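Zwischenbericht an die Stiftung Trastetti
Vorhaben: Greifarbeitsplätze für das Ausbildungslabor Ledia
Stand: 28. Januar 2024
Verfasst von Flor Benavides

Liebe Frau Brito, liebe Mitglieder des Förderbeirats,

zuerst möchte ich mich noch einmal für den freundlichen Besuch im Herbst bedanken, von dem unsere Auszubildenden bis heute erzählen (vor allem von der langen Kaffeepause, fürchte ich). Sie hatten damals darum gebeten, die Beschaffung etwas ausführlicher zu schildern als im Antrag, und das will ich gern versuchen.

Der erste Arbeitsplatz ist aufgebaut und wird fast täglich genutzt. Geübt wird das Aufnehmen und Ablegen kleiner Teile. Das klingt bescheiden, hat uns bei der Planung aber mehr beschäftigt als alles andere, denn von der Teilegröße hängt ab, welche Greiferfinger wir für die weiteren Plätze bestellen müssen. Analyn Agbayani hat dazu Angebote bei Ocampo und Famard eingeholt. Ocampo ist beim Arm günstiger, Famard liefert die Finger auch einzeln nach, und nach längerem Hin und Her neigen wir zu Famard. Schmale Fingerspitzen sind Verschleißteile, und wir möchten nicht jedes Mal einen ganzen Satz kaufen müssen.

Zum Geld: Für Kleinmaterial, Kabel und Ersatzteile waren 2.000 Euro vorgesehen, ausgegeben haben wir bisher 1.526 Euro. Das ist mehr, als ich zu diesem Zeitpunkt gern gesehen hätte. Der größte Posten war ein zweites Netzteil, das im Antrag schlicht fehlte – mein Versehen, das ich hiermit beichte. Den Rest halten wir für Ersatzfinger zurück. Die Mittel für den zweiten Arm sind unberührt.

Beim Zeitplan hängen wir ein wenig. Famard nennt eine Lieferzeit von etwa 12 Wochen, im Antrag hatten wir mit deutlich weniger gerechnet. Arnel Bautista hat deshalb die Kurspläne umgestellt, sodass alle 31 Auszubildenden vorerst in kleinen Gruppen am vorhandenen Platz arbeiten. Schön ist das Warten nicht, aber die Gruppen helfen einander, und manche Übung gelingt zu zweit besser als allein.

Im Februar möchten wir die Bestellung auslösen und brauchen dafür Ihre schriftliche Zustimmung zum Wechsel des Lieferanten. Die beiden Angebote und eine Gegenüberstellung der Folgekosten schickt Ihnen Aileen Policarpio getrennt zu. Wenn Sie vorher telefonieren möchten, rufen Sie bitte einfach an, ich bin vormittags fast immer im Labor zu erreichen.

Mit herzlichen Grüßen
Flor Benavides
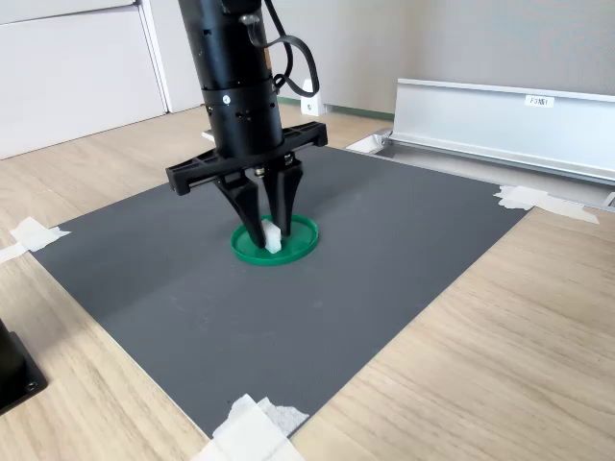 Muss für den Wechsel zu Famard ein neuer Förderantrag gestellt werden?

Für den Wechsel reicht die schriftliche Zustimmung der Stiftung, die wir vor der Bestellung im Februar benötigen.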